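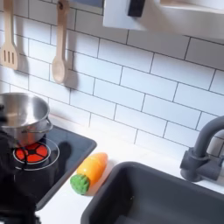
4.2 Crater chains and the habit of seeing rows

Craters on an airless moon are supposed to arrive at random, and for the most part they do, which has never stopped anyone from finding lines in them. Our first pass over the Jornbridge mosaic turned up 1000 candidate chains, a number that pleased us until we looked at it. Many were no more than neighbors that happened to agree on a direction. Staggered patterns are the worst offenders: in the tile backsplash of Figure 5, laid like brickwork, the eye runs along the sloping courses and then, with hardly any urging, along diagonals that no tiler ever set out to make. A crater field offers the same temptation without the grout.

We therefore asked two readers, Ma and Tokgöz, to mark chains separately and without comparing notes until October. Their lists agreed well on long chains and poorly on short ones. Any chain with fewer than 4 members was dropped, a rule that cost us several personal favorites.

Figure 5. Staggered rows on a kitchen wall.

The surviving chains cluster on the leading side of the moon, as expected if they were dug by debris from the Fakavley basin. Navickas (personal communication) prefers a broken-up comet and has told us so more than once. The present data cannot settle the matter, though the spacing between craters, treated in Section 4.3, is a little kinder to the basin.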